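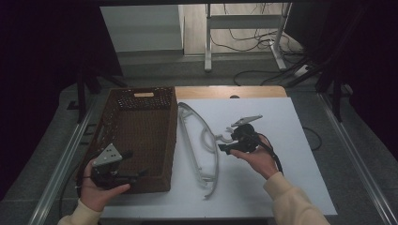

Preparing Your Kitchen for a Child Receiving Cancer Treatment

Family Education Office, Negussie Children's Hospital

Children undergoing chemotherapy are more likely to become ill from germs in food. Families are asked to follow these steps at home between visits.

Before cooking
Wash hands with soap and warm water for at least 20 seconds. Clean counters, then sanitize them with a product approved for food surfaces. Keep one cutting board for raw meat and another for produce.

Storing food
Set the refrigerator at 40 degrees or below and check it with a thermometer. Place leftovers in shallow containers within two hours of cooking. Write the date on each lid.

Meals on anesthesia days
Follow the fasting sheet given to you by the clinic. Times differ from child to child - do not rely on the sheet from an earlier visit. Pack a snack your child likes for afterward, and ask the nurse when it may be given.

When appetite is poor
Offer small portions on a small plate. Cold foods often smell less strong than hot ones. Do not give vitamins or herbal products unless the care team has approved them.

Questions may be directed to Hiwot Moges, Family Education, extension 283, or in person at the Priklow Building, Room 923.

Page reviewed October 7, 2026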